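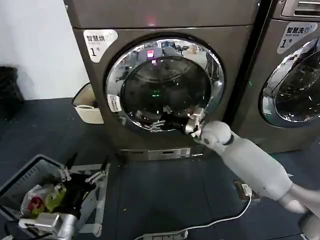 Unit 1号, front panel and door, with the rectangular label at upper left.

Ticket 2366
Queue: Facilities Systems, Resident Services
Subject: Laundry bookings in Workport released before the reserved time
Site: Raltinby House, ground floor laundry
Reported by: Gwilym Lewis, Residence Office
Assigned to: Gwilym Wynne, Application Support
Priority: Medium
Status: Resolved

Summary of report

Residents of Raltinby House report that laundry reservations made through the Workport resident portal are canceled without notice before the start of the reserved time. The canceled slot then becomes available to other residents, and in several cases it has been booked by a second person. Both residents hold a confirmation message for the same machine and the same hour. The Residence Office has received complaints from more than 44 residents during September and has asked that the fault be treated ahead of routine portal requests.

The office notes that the problem affects evening bookings most often. Morning bookings appear to be kept as expected. No charge has been taken for a canceled booking, but residents who arrive to find the slot assigned to someone else have had to wait or return on another day.

Initial response, Application Support

The report has been accepted. The Residence Office is asked to provide the following for at least two affected bookings: the portal reference, the machine number selected, the time at which the booking was made, and the time at which the resident first noticed the cancellation. Screenshots of the confirmation message are helpful but not required.

Until the cause is known, please do not re-enter canceled bookings by hand. Manual entries are stored in a separate table and will make the booking history harder to read.

Reply, Residence Office

References for two bookings have been added to the private section of this ticket. Both were for Unit 1. The first was made at 4:10 p.m. for a 7:00 p.m. start and was gone from the resident's account by 4:20 p.m. The second was made at 9:30 a.m. for an 11:00 a.m. start and was honored. The same resident made both bookings, on the same account and from the same telephone.

The office would also like it recorded that the paper sign-up sheet was withdrawn when Workport was introduced. Several residents have asked for its return. A temporary sheet can be posted if Application Support expects the repair to take more than a few days.

Investigation, first entry

The booking history for both references was reviewed. The 7:00 p.m. booking was released by the portal itself and not by a member of staff or by another resident. The release reason is stored as "hold expired."

Workport places a temporary hold on a slot when a resident selects it. The hold lasts 300 seconds. If the resident confirms within that period, the hold is converted to a booking. If the resident does not confirm, the hold is released and the slot is offered again. In this case the resident did confirm, and the confirmation message was sent, but the hold was never converted. The portal therefore treated the slot as unconfirmed and released it when the period ended.

The machines at Raltinby House do not exchange data with the portal. They play no part in the release of bookings, and no service call to the laundry contractor is needed for this ticket.

Investigation, second entry

The conversion of holds is carried out by the Flunov scheduling service, which runs separately from the portal pages. The service log shows that conversion requests for bookings starting after 6:00 p.m. were rejected with the message "outside permitted hours." Requests for earlier bookings were accepted.

The permitted hours for Raltinby House are stored in two places. The portal pages use the hours published by the Residence Office, with a last start of 9:00 p.m. The scheduling service uses a site profile, and that profile gives a last start of 6:00 p.m. The profile was copied from Prothero Hall when Raltinby House was added to the system. Prothero Hall closes its laundry earlier in the evening.

The confirmation message is sent by the portal pages as soon as the resident presses Confirm. It does not wait for an answer from the scheduling service. This explains why residents hold a valid-looking confirmation for a booking that was never stored.

Question to Residence Office

Please confirm in writing that the last permitted start at Raltinby House is 9:00 p.m. and that it applies throughout the week. The profile will not be changed without this confirmation.

Reply, Residence Office

Confirmed. The last start is 9:00 p.m. on all days. The room is locked at 11:00 p.m. There is no plan to change these hours during the current term.

The office does not object to the proposed change being made during working hours. A temporary sheet will not be posted.

Action taken

1. The Raltinby House profile in the scheduling service was corrected to show a last start of 9:00 p.m.
2. The scheduling service was restarted at 2:15 p.m. The portal remained available.
3. Test bookings were made for 6:30 p.m., 7:00 p.m. and 9:00 p.m. All were still present after the hold period had ended. The test bookings were then removed.
4. A test booking for 9:30 p.m. was refused on the selection page, as intended.
5. Profiles for the other residence halls were compared with their published hours. No further differences were found.

Bookings released before the correction cannot be restored automatically. Residents should check their accounts and book again where necessary. Where two residents hold a confirmation for the same slot, the booking shown in the portal is the valid one.

Outstanding item

The early confirmation message is a separate defect and has been passed to the portal development team under its own ticket. Until it is corrected, staff should rely on the My Bookings page when settling a dispute.

Closing note, Residence Office

Evening bookings have been kept since the change and no new complaints have been received. The office agrees to closure. A notice to residents has been sent by email and posted beside the laundry room door.

Ticket closed by Gwilym Wynne, Application Support.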